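Le club robotique du lycée Schmieder apprend à deux bras à ranger une table

Publié le 25 avril 2021

Les élèves du club robotique du lycée Schmieder ont présenté leur projet de l'année, baptisé Zerkik, aux familles et aux enseignants réunis dans l'atelier du bâtiment C. Le principe tient en une phrase : deux bras articulés, installés de part et d'autre d'une table, doivent saisir des objets de la vie courante et les mettre à leur place, sans casser ni renverser quoi que ce soit.

Le club compte 16 membres, de la seconde au BTS. Ils se retrouvent deux fois par semaine depuis novembre, après les cours, sous la conduite de Rigoberto Tapia, professeur de sciences de l'ingénieur. Les années précédentes, le groupe participait surtout à des épreuves de véhicules suiveurs de ligne. Cette fois, les élèves ont demandé à travailler sur la préhension.

« Faire rouler un petit engin sur une piste, ils savent faire, explique Rigoberto Tapia. Prendre une fleur par la tige, c'est une autre affaire. Il faut décider où on la prend, avec quelle force, et par quel côté on arrive. Ils ont passé plus de temps à en discuter qu'à programmer, et je les ai laissés discuter. »

Le matériel est mis à disposition jusqu'à la fin de l'année scolaire par Altov, un atelier d'automatisation de la zone industrielle, qui accueille chaque année des stagiaires du lycée. L'entreprise a aussi détaché un technicien, Mohit Kaushik, présent une séance sur deux. C'est lui qui a fait passer aux élèves la formation à la sécurité, obligatoire avant toute mise sous tension, et qui a fixé avec eux les limites de vitesse.

Les élèves se sont répartis en trois équipes. La première s'occupe des trajectoires, la deuxième du serrage de la pince, la troisième des essais et de la tenue du cahier. Ce cahier, un classeur à anneaux complété à la main, a pris de l'importance au fil des mois : chaque tentative y est notée, avec l'objet, le point de prise et le résultat. Au soir de la présentation, il contenait 899 lignes.

La liste des exercices en comporte neuf, classés par difficulté. Les premiers consistent à sortir un légume factice d'un panier et à le déposer dans une casserole. Les suivants portent sur des pièces de forme irrégulière ou sur le passage d'un objet d'un bras à l'autre. Le dernier, choisi par les élèves eux-mêmes, est celui du bouquet : prendre des tulipes, les amener au-dessus d'un vase et les y descendre, tiges en bas.

C'est cet exercice qui a retenu l'attention du public. L'équipe du serrage a expliqué au tableau pourquoi il leur avait donné tant de mal. Trop serrées, les tiges se plient. Pas assez, le bouquet tourne dans la pince et se présente de travers. À cela s'ajoute la question de l'angle, car les têtes des fleurs sont plus lourdes que le reste et entraînent l'ensemble vers le bas. Les élèves ont d'abord voulu saisir les tiges à mi-hauteur, avant de remonter la prise juste sous les fleurs. Ils hésitent encore entre les deux solutions et comptent reprendre les mesures.

Une élève de première chargée des trajectoires a détaillé de son côté la méthode employée pour approcher du vase. Le bras passe par une série de points enregistrés à l'avance, et le programme marque un arrêt au-dessus de l'ouverture. Un élève vérifie alors l'alignement et donne le feu vert pour la descente. Cette validation manuelle a été demandée par Mohit Kaushik. L'équipe souhaite la remplacer par un contrôle par caméra, mais ce travail n'est pas commencé.

Interrogé par un parent sur le niveau du groupe, le technicien d'Altov a répondu sans détour. « Ils font des erreurs que nous faisons aussi. Ce qui me plaît, c'est qu'ils les écrivent. Quand je reviens, je n'ai pas besoin de demander ce qui s'est passé, je lis le classeur. » Il a précisé que deux élèves de BTS effectueraient leur stage dans l'entreprise avant l'été.

Le projet doit maintenant être présenté à Skustenance, une rencontre entre établissements de la région consacrée à la robotique de service en cuisine et à la maison. Les équipes inscrites disposent d'un temps limité pour exécuter trois tâches, dont l'une est tirée au sort sur place. Un dossier technique est à remettre au jury, avec une partie sur la sécurité et une autre sur les essais. Les organisateurs ont prévenu que l'épreuve pourrait se tenir à distance, sur vidéo non montée, selon les consignes sanitaires en vigueur à ce moment-là.

Le club se prépare aux deux hypothèses. Pour un déplacement, il faudrait démonter les bras, les transporter et refaire tous les réglages de position, ce qui représente une journée de travail. Pour une épreuve filmée, l'installation resterait en place, mais les élèves devraient revoir l'éclairage de l'atelier et s'entraîner à enchaîner les exercices sans interruption. Jusqu'à présent, ils les ont toujours réalisés un par un.

Les frais restent modestes. Le foyer du lycée a pris en charge l'achat des accessoires, et les parents d'élèves ont prêté une partie de la vaisselle utilisée pendant l'hiver. Le proviseur a confirmé que le créneau de l'atelier serait maintenu à la rentrée, et qu'une demande avait été adressée à Altov pour prolonger le prêt du matériel. La réponse est attendue avant les vacances.

Les élèves de seconde et de première qui souhaitent rejoindre le club l'an prochain peuvent s'inscrire auprès de Rigoberto Tapia, en salle C12, ou déposer un mot dans son casier. Aucune connaissance en programmation n'est exigée. Les nouveaux venus commencent par la formation à la sécurité, puis passent quelques séances à la tenue du cahier avant de choisir une équipe.

D'ici à Skustenance, les séances sont réservées aux membres inscrits. L'équipe des essais reprend la liste depuis le premier exercice, et celle du serrage garde la fin de chaque séance pour le bouquet. 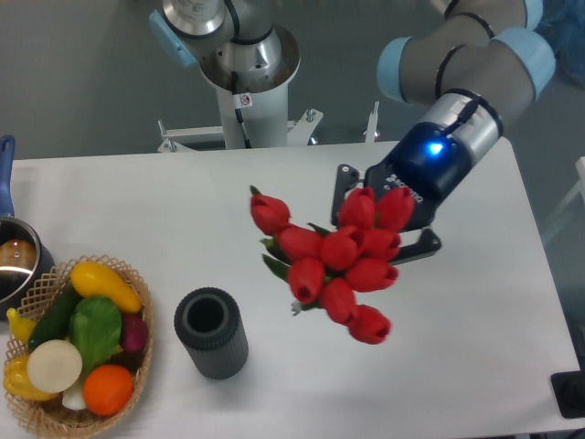
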